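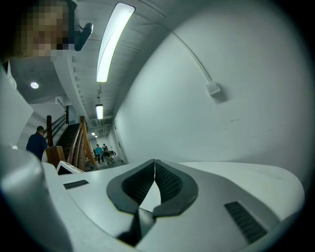
When we took the rooms on the upper floor in September, the first thing I bought was a table. Everybody told me to buy the lamps first. But the stairs and the corridor already had a long tube light on the ceiling, and I thought, light we have, a place to put things we don't have.

The table is white and oval. I found it in the second-hand store of Zinden, and I paid 124 dollars with the delivery. The new one in the Demell catalog was 300, and it was not even so wide. I like that it has no corners, because I am a person who walks into corners.

A white table has one problem - it shows everything. Each cup leaves its circle, and by Sunday there is a whole collection of them. I tried the Flirkano cream cleaner, but it left a haze and I had to wipe two more times. Now I use only warm water with a little dish soap, and an old cotton cloth. For the circles which stay, I put baking soda on the damp cloth and rub slowly.

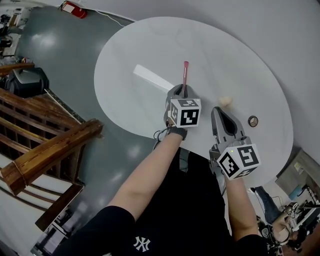
The big oval table, with a few faint rings and smudges on the white top.

The other difficulty is small things. A table of this size invites them. Caps, lids, bits of sponge, pens without owner. I made a rule for myself that in the evening the small things go in one tin box, and when the box is full I sort it. The box is from Yeon cookies and it is already full, so the rule is being tested.

The floor is shiny and shows the ceiling lights too, but I will write about the floor another time. First I must find a mop that doesn't leave lines.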